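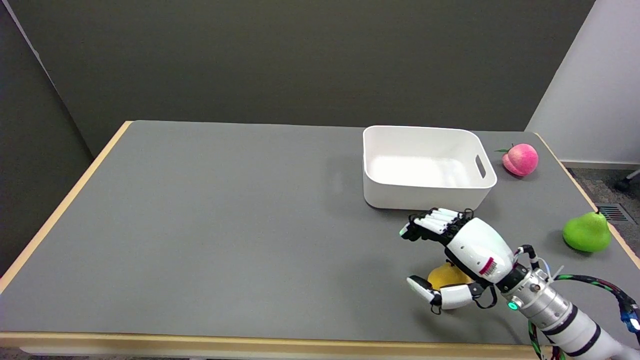

*Figure 4.1. Head camera view, fruit-to-bin task. Hand over the yellow fruit; peach, pear and bin to the right of the tabletop's centre.*

## 4. From one view to a pick order

Notes: Ayodele Ojo. Corrections to Nuwan Khondokar, please, with the section number.

### 4.1 What the planner is given

The planner in Enurden never sees pixels. It receives a list of objects, each with a class, a pose, a pose covariance and a visibility score between 0 and 1. Figure 4.1 should yield four entries: three fruits and one container. The hand and arm are removed beforehand using the joint state and the arm model, with the mask grown by a fixed margin.

The mask causes the first difficulty. The yellow fruit is partly tucked under the hand, so a grown mask removes some of its visible surface as well. The detector may then return "lemon" or "mango" with similar scores. Keep both labels. Grasp width should come from the fitted shape and only the bin assignment from the class; in this task all fruit shares one bin and the label has no effect on the plan.

### 4.2 Pose of the container

The bin is white inside and out, and depth on its inner walls is often poor. Fit the rim first:

1. Segment the container and keep points above the table plane.
2. Fit a rounded rectangle to the highest band of points.
3. Use the handle cutout on the short side to settle the 180° ambiguity.
4. Take the floor of the bin from the model, never from the depth image.

Step 3 fails if the cutout is hidden. In that case return both poses and let the planner choose a release point valid for either.

### 4.3 Ordering

The cost of a sequence is the sum of

- travel distance of the palm, object to bin
- a clearance penalty, applied when the open hand would pass within the margin of another object
- a visibility penalty, 1 minus the visibility score

With the weights supplied, the visibility penalty argues against starting with the yellow fruit. The travel term argues for it when the hand is already there. The travel weight wins here, but only just. Try halving it and see what changes.

The peach has a small leaf at the top. Remove it from the cloud before fitting a sphere, or the centre shifts towards the leaf. The pear lies on its side; a sphere is a bad fit and the grasp sampler should be given a capsule along the long axis.

### 4.4 Sampler settings

| Setting | Value |
|---|---|
| Grasp candidates per object | 2,000 |
| Planner iterations, upper limit | 1,000 |
| Random seed | 899 |

Leave the seed alone for the marked runs. Thumb and finger closures are sampled separately, so a candidate can pass the palm check and still be rejected at the thumb — log the two stages apart.

### 4.5 Exercise

Write `order_picks()` against the Gernia interface. Return an ordered list of object ids and the cost of each term. Then add 15 mm of noise to the bin pose and report whether the order changes. Submit the log with the code.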